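Wrist cam in close quarters: what's your rule for a usable view?

kmackay_cell4
We're rewriting our page of house rules for close-in work at Dridura and I'm stuck on rule 3, so I'm throwing it to you lot. Right now it says the gripper has to stop if the wrist view is "unclear." Well, unclear to who? Marion reads it one way and I read it another, and we've been going around on it since October.

Most of our work up close looks something like this, dark cylinder tipped up toward a dark housing, one finger filling the right side, nearly everything soft:

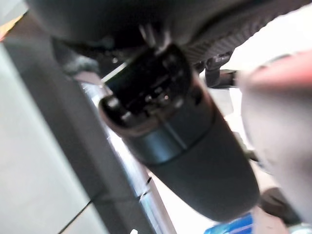 1. Rim first
My draft says you name one edge before you move. On a part like that I'd use the rim at the black end. If you can't pick out the rim, you back off and come in again. Blur everywhere else is fine by me.

2. Slow zone
Last 7 mm at crawl speed, no exceptions for senior people (yes Rory, you).

3. Log it
Every back-off gets a line in the log. We had 372 last quarter and I learned more from those than from the good runs.

trimum_rory
Ha, noted. I'm fine with 1 and 3. The crawl rule is going to kill throughput though! We do up to 2,000 approaches a week and most of them don't need it. Make it depend on the gap.

MPurves
I still disagree with Kenneth on 1. One edge gives you a direction and that's about it. I can see the rim in that shot, sure, and there's a seam or band further down the body too. Ask for both and you've got some idea of the tilt. Also that dark bracket sticking out by the housing worries me way more than the blur does. Where's the rule about naming what you could hit?

kmackay_cell4
OK that's fair, I'll add a line for snag points. Not sold on two edges. Half our parts don't have a second one.

MPurves
Then write "two where the part has two."

elspeth_h
We use Marion's version and it's been fine, people stopped arguing after the first month or so. I'd leave the speed rule alone, Rory. Do you log your back-offs by part number or just by shift?

trimum_rory
By shift. I know, I know. I'll ask Kirstin if we can change the form.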